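Course Handout 3: Finding Them, Leaving Them, Fetching Them
Helping Urban Wildlife for Beginners
Tutor: Giuliana Apaza
Issued 31 August 2026

Please read before the second evening session. If you missed the first one, borrow somebody's notes, preferably those of a person who stayed awake through the part on hedgehog parasites.

1. Where we had got to

Last time we covered who is who: how to tell a fledgling from a nestling, a young hedgehog from an adult in poor condition, and a fox cub from a kitten. The last one sounds easy. Very young fox cubs are chocolate brown, blunt in the face and a long way from the greeting card. Every spring a few arrive at rescue centres labelled "kitten", and every spring a few kittens arrive labelled "fox".

Tonight's subject is what to do once you know what you are looking at. A good half of it is doing nothing, which people find surprisingly hard to practise.

2. The waiting rule

Most young animals found alone in spring and summer have a parent nearby who is waiting for you to go away. The longer you stand over the youngster being concerned, the longer it goes unfed.

So, for a feathered, hopping, cross-looking young bird on the lawn:

Go indoors. Take the dog with you. Take the cat with you, and keep the cat there, whatever the cat has to say about it.

Watch from a window for an hour or two. The parents may come and go in a few seconds, so put the phone down.

If the bird is on a road or a path, move it a short distance into cover, within hearing of where it was. The parents will not reject it because you touched it. I would like that particular belief to be retired, and I have been saying so for 14 years without visible effect.

A nestling is another matter. If it is bald or has only a bit of fluff, it should not be out. Put it back in the nest if you can reach the nest safely and are certain it is the right one. If you can't, box it (section 4) and ring for advice.

3. When waiting is wrong

Do not wait if any of these apply:

There is blood, a hanging wing or a leg at an angle legs don't go.
A cat has had it in its mouth. Cat bites are small and the infection from them is quick, so the bird that looks perfectly all right at teatime may not be so in the morning. It needs a vet or a rescue centre the same day.
There are flies around it, or what look like tiny grains of rice in the fur. Those are fly eggs and they hatch fast.
It is a hedgehog lying out in the open in daylight. They do not sunbathe. A busy one trotting about with nesting material in its mouth at four in the afternoon is probably a mother with an errand, and can be left to it.
You know for certain that the parent is dead.

Note the word "certain". "I haven't seen her since breakfast" does not count.

4. The box

You will need a cardboard box with a lid, a towel you do not love, and a quiet room. That is the whole kit. Somebody in the first session asked about the Virent carrier, which has a window and a carrying strap. I have nothing against it, but a frightened blackbird does not want a window.

Make the air holes before the animal goes in. I include this because of an incident.

Line the box with the towel. Old T-shirts will do, as will fleece. Avoid anything with loops that claws can catch in, and avoid hay for birds. Put the box somewhere dark, warm and dull. The spare room is ideal, and so is a bathroom, provided the household can be persuaded to use another one or to hang on. 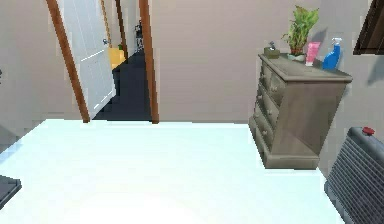 Raise one side of the box over a heat source, so the animal can shuffle off it if it gets too warm. A hot water bottle wrapped in a towel is fine until it cools, at which point it begins taking heat out of the patient. Check it. A drinks bottle filled with hot tap water works too, and should also be wrapped.

Do not keep opening the lid to see how it is getting on. To a wild animal you are a very large predator with a habit of looming.

5. Food and drink, or mostly neither

No milk. Not for hedgehogs, not for birds, not for anything on this course. It upsets their insides and can kill them.

No bread either.

Don't drip water into a bird's beak. The opening to the windpipe sits just behind the tongue, and it is very easy to drown a small bird with a kind thought and a teaspoon.

A hedgehog that is alert and warm may have a shallow dish of water and a little meaty cat or dog food. Warm comes first. A cold animal cannot digest a meal, and feeding one does harm.

For everything else, ring before feeding. The person on the other end will ask what species it is. "Brown" is a start.

6. Weighing

Kitchen scales, with a bowl on top, set to zero. Then the animal goes in the bowl. Then the bowl goes in very hot soapy water and becomes, for ever afterwards, the hedgehog bowl.

Weights matter most with hedgehogs in autumn. Take the two we used as cases last year:

Case A, a juvenile found at dusk in late September, weighed 275 grams. Bright, noisy, no injuries. Too small to go into winter with any confidence, and it went to a rescue centre to be fed up.

Case B, found in the same garden, weighed 630 grams. Round, indignant, and on its way somewhere. It was put back under the hedge it had been taken from, and the finder was thanked and gently discouraged from doing it again.

Always write the weight down, with the time. You will not remember it. You will remember that it was "quite light", and this helps no one.

7. Animals that come indoors

Sooner or later someone will ring you because there is a squirrel in the lounge. The same advice covers starlings, pigeons and the occasional bat, with changes noted below.

Shut the inside doors, so you have one room with a problem in it and the others without.
Open the outside door or the windows as wide as they go. Draw the curtains on any window that doesn't open.
If it is dark out, switch off the lights inside.
Leave. Have a cup of tea. Squirrels in particular leave much sooner when they aren't being chased with a tea towel.

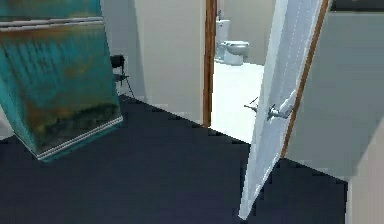

Bats are protected by law and can carry disease, so no bare hands. If one is flying round the room, open the window, turn the light out and let it find the gap. If it is grounded, put on thick gloves, place a box over it, slide card underneath and ring a bat helpline. Anyone who has been bitten or scratched by a bat washes the wound with soap and water at once and speaks to a doctor straight away, even if it is a tiny mark and they feel silly. Feeling silly is allowed.

Birds that have come down a chimney will be sooty and will share the soot. Accept this early.

8. Deterrents, or things people buy

I am asked every term about the Sondine, a small box on a spike that makes a high-pitched noise to discourage foxes. My own was installed beside the compost heap. A vixen slept next to it for most of a summer, and I came to think of it as her radio.

The Rivitlow granules have a strong smell, and I noticed it for a fortnight. I can't speak for the foxes.

What does tend to help is dull and free. Put the bins out in the morning instead of overnight. Bring in pet food bowls at dusk. Block the gap under the shed in late autumn, when there are no young in there, and check twice that nothing is at home before you do it. Pick up windfalls. Talk to next door, who may turn out to be putting out sausages.

9. Exercise for next time

Pairs, please. Take one of the situations below and write what you would do in the first ten minutes. Half a page. I do not need a drawing, although one person always does a drawing and they are usually good.

(a) A neighbour hands you a young thrush in a shoebox. Her cat, Asadi, brought it in. She says it is "completely unharmed, just quiet". (Re-read section 3 before you write anything cheerful.)

(b) A builder has lifted some decking and found 7 baby hedgehogs, eyes closed, with no adult in sight. He would like to carry on with the decking.

(c) A caller says there has been an owl sitting on the garage floor since the morning and it has "a nasty look". Owls all have this look. What else do you ask?

(d) It is half past eleven at night and a man has a fox cub in his coat.

10. Odds and ends

Bring gloves to the next session, the thick gardening sort. The thin rubber ones will not help you with a squirrel.

The toy pigeon used for the handling practice has lost its left wing again. We will treat this as a teaching point. If whoever has the wing could return it, the pigeon and I would both be grateful.

There is a list of telephone numbers on the sheet by the door. Copy it on to something you will still own in a year and put it where the rest of your household can find it, because the animal will turn up on the one afternoon you are out.

Session four is on ponds, frogs, and why you should not move spawn about in a bucket, however nice the bucket.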